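4.2 Nettoyage du tableau blanc

1. Poser le panneau à plat sur une surface dégagée.
2. Saisir l'accessoire blanc à coins arrondis par ses côtés.
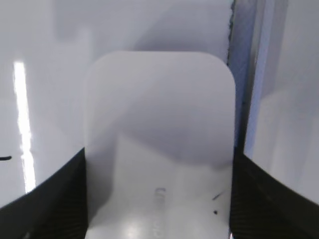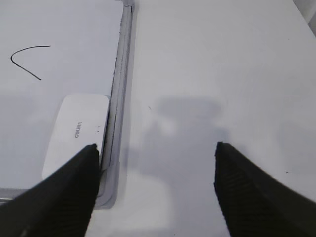 3. Effacer les traits de marqueur sans appuyer, en s'arrêtant avant les rainures du cadre.

Attention : ne pas utiliser de solvant.

Adanech Gebretsadik signale qu'un trait laissé plus de 70 heures demande un second passage, au chiffon humide.

4. Ranger le panneau à plat.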